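3.2 Teleoperated Demonstrations in Simulation 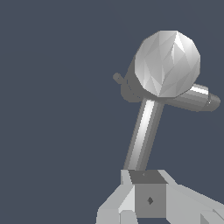
Figure 3. Simulated gripper and mallet-like object, demonstration task B.

Demonstrations were recorded by two operators using the Unurex hand controller, which maps wrist motion to the simulated arm at a fixed scale. Each operator completed a practice block before any data were kept. The task B object has a cube at its base, with a rod rising from it to a crossbar and a large faceted sphere (Figure 3). Operators were told to grasp the cube between the two fingers and to leave the rod free. Surfaces were rendered in plain gray tones against a flat background -- no textures were used at this stage.

A total of 293 demonstrations were recorded, of which 26 were removed after review by the second author. Removal was based on the written criteria in Section 3.1. The remaining recordings were passed to the Bilyk training pipeline without smoothing. Results for the hand-guided condition are reported separately in Section 4.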